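Wednesday evening, and the mower money again
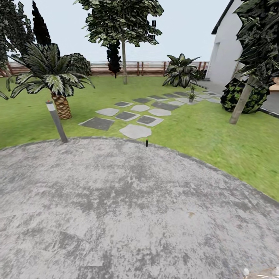
Spent most of today on the equipment budget for the garden robot, which has now eaten three evenings I had promised to the ironing. I'm working from the simulated garden, so at least I can be wrong about things without buying them first! My plan this morning was simple enough: one machine from Morkow, one charging dock, done. Then I started driving it about in my head, off the big round patio and on to the lawn, and the first thing in the way was that path of light and dark stepping stones running across to the white house. It cuts the grass up on the diagonal, and a cheap machine with little wheels will have to bump over it every time or be kept to one side (and then who does the other side? Me, I suppose, with the old push mower). So I've crossed out the small model and put the bigger-wheeled one in its place, with a great deal of sighing.

The Wijaya quote came after lunch. They want 46 pounds a month to lease, with blades included, and I do like the sound of the blades. Janov would sell outright and let me pay over 37 months, a very odd number, and I rang to ask whether it was a typing mistake. It isn't. Delivery comes from their depot at Floltport and takes nearly 6 weeks, so if I dither until October there'll be hardly any growing left to cut.

I also need to put something by for edging round the trees, and for the planting close to the house, where I'd like the thing to keep a respectful distance. Still haven't settled where the dock goes. I keep moving it on the plan and then moving it back, and I had two biscuits over it and then another.

Must ask Wijaya about the 5 year cover and whether it includes the battery. Then supper, a bath, and not one more sum until the weekend.

We use cookies to improve your visit. By continuing to read this diary you agree to our cookie policy. Accept | Manage settings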